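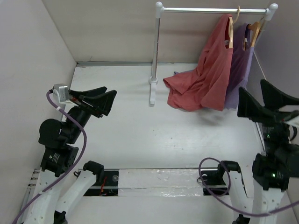

Jinirham
Small rack people, I need your opinions. I've got a tiny laundry corner and the only thing that fits in there is one of those mini rails, white post, chrome bar, little round end caps. I love it for short stuff! But anything with any length is a pain. Look at the red sleeveless top on mine, the bottom of it is lying on the floor in folds, while the purple one next to it hangs straight down and behaves itself. Same wooden hangers and everything. Do I fold the long ones over the bar, or give up and put them in a drawer? I don't want that crease across the middle.

Nukell
Drawer. I fought with this all last winter and the drawer won. If a thing touches the floor it picks up every bit of fluff in the house.

Akpalu
Disagree with the drawer! Fold it in half the long way first, then drape it over the bottom bar of a hanger with the halves even. If your hanger doesn't have a bottom bar, then yeah, over the rail itself, but put a hand towel under it. The towel makes the bend rounder and the crease mostly drops out once you wear it.

Nukell
A hand towel on the rail, so now she has even less rail. Great.

Akpalu
It's a towel, it's not a sofa. Mine has lived there since May and I still get all my shirts on.

Jinirham
Ha, okay, I might try the towel. Second question while I have you both. How are you folding the heavier knits? I start flat on the table and by the time I've got the sleeves in, the whole thing has turned into a lump.

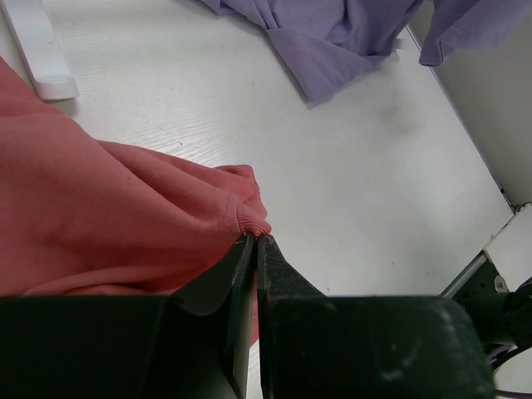

Pink one on the white table, still bunched up, cuff pinched at the end

Trinine
Hold the cuff, that's the right place to start. Ribbing doesn't stretch out of shape as fast as the jersey part, so pull from there and smooth toward the body with your other hand. Do one sleeve, then the other, and don't fold anything until the big creases are out. I do mine straight out of the dryer.

Nukell
I never pull on cuffs. I had a gray sweatshirt go all bell-shaped at the wrist from exactly that. I grab it at the shoulder seams and give it two hard shakes, then lay it down.

Trinine
Two hard shakes in a laundry corner? You'd knock the rack over. And a gentle pull isn't going to ruin a cuff. Yours was probably old.

Nukell
It was old, fine. Still not pulling on them.

Jinirham
Tried the cuff thing just now and the sleeves went in much flatter. Going to look for a hand towel next. Does it matter if it's a thick one?

Akpalu
Thin! A thick one slides around on chrome.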